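To: Woramley Shared Desks list
Subject: Re: Desk dividers, cable holes and other sorrows
Date: September 20, 2020

> I have inherited one of the pale wood-look desks in the Trerivitz
> building, the kind with the round cable hole at the back and a dark
> upright panel down the middle. The panel leans. My half of the desk
> gets smaller every week and I suspect my neighbor of annexation.
> Is it meant to be fixed to something? Also, where do all the paper
> clips come from? I have not bought a paper clip since college.

The panel is meant to stay up by good manners. Ours came with two small brackets in a bag marked Bako, and the bag went into a drawer, and the drawer went to another floor. If you still have your bag, you are ahead of most of this list.

I did 408 last February, both desks, in a single evening with a borrowed screwdriver and a sandwich. The instructions are on page 2 of the Eltier sheet, between the part about warranty and the part in very small type about warranty. They leave out the order of operations, so I'll put down what worked for me.

1. Clear both halves. Your neighbor's half too, with your neighbor's knowledge. The mugs go on the floor, well away from your feet, and you will kick one anyway.

2. Pull the cables back through the grommet before you touch the panel. If you leave them in, the panel will find one and stand on it.

3. Get the loose metal off the desktop. A clip under the bottom edge is enough to make the whole thing rock, and you'll spend twenty minutes blaming the bracket. I did. Look right along the foot of the panel, where a silver clip on pale wood grain is easy to miss if the ceiling light is bouncing off the desk.

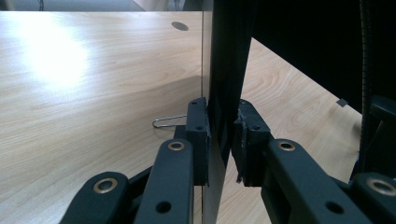 4. Stand the panel on the center line and get somebody to hold it while you do up the brackets. Finger tight first, then look at it from the door, then tighten. From the chair every panel looks straight.

5. Feed the cables back down the hole, one at a time, plugs first. Label them if you are that sort of person.

On annexation: measure from the outside edges in, write the number on a bit of tape, and stick the tape underneath. It settled things in 408, apart from the matter of the stapler.

I can't help with the clips. I put mine in a jar and the jar is full.

If anyone has a spare bag of brackets, form 2235 is still the way to hand it over, and I would like first refusal.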